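Zwischenbericht zum Vorhaben „Festkalender und Nachbarschaft“
Berichtszeitraum: Mai bis Oktober
Projektträger: Kulturverein Sillent
Vorgelegt am 14. Oktober 2019

1. Stand der Arbeiten

Gegenstand der Förderung ist die Dokumentation des Lichterfestes in den Ortsteilen Orkano und Ollik sowie dessen Vermittlung an Schulen. Die Erhebungsphase wurde planmäßig im Mai aufgenommen. Bis zum Stichtag liegen 147 transkribierte Erinnerungsberichte vor, überwiegend von Personen, die das Fest noch in seiner älteren Form mit Umzug und gemeinsamem Brotbacken erlebt haben. Die Transkripte sind nach Ortsteil und Jahrzehnt erschlossen.

Die wissenschaftliche Leitung liegt unverändert bei Hala Hamdy. Für die Verschlagwortung wurde das im Antrag vorgesehene Schema um die Kategorien „Speisen“ und „Liedgut“ erweitert. Der Mehraufwand konnte innerhalb des bewilligten Stundenkontingents aufgefangen werden. 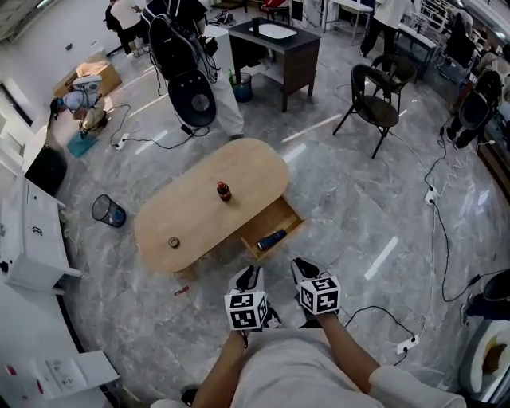

Schwieriger gestaltete sich die Klärung der Datierung. In Orkano wird das Fest nach dem Mondkalender begangen, in Ollik seit der Nachkriegszeit an einem festen Termin im Herbst. Die Quellen zu dieser Trennung widersprechen sich teilweise. Eine abschließende Bewertung bleibt dem Schlussbericht vorbehalten.

2. Vermittlung

An der Erprobung der Unterrichtsmaterialien beteiligten sich elf Schulklassen. Die Rückmeldungen der Lehrkräfte betreffen vor allem den Umfang des Begleithefts, das für den Einsatz in einer Doppelstunde als zu lang bewertet wurde. Eine gekürzte Fassung ist in Arbeit. Der Druck erfolgt durch die Firma Kettani.

3. Mittelverwendung

Im Berichtszeitraum wurden für Transkription und Satz fast 3000 Euro verausgabt. Umwidmungen zwischen den Kostenpositionen waren nicht erforderlich. Die Belege sind dem zahlenmäßigen Nachweis beigefügt.

4. Weiteres Vorgehen

Ausstehend sind zwei Archivbesuche in Sillent sowie die Einholung der restlichen Einverständniserklärungen zur Veröffentlichung. Der Projektträger bittet um Mitteilung, ob die gekürzte Fassung des Begleithefts vor Drucklegung zur Freigabe vorzulegen ist.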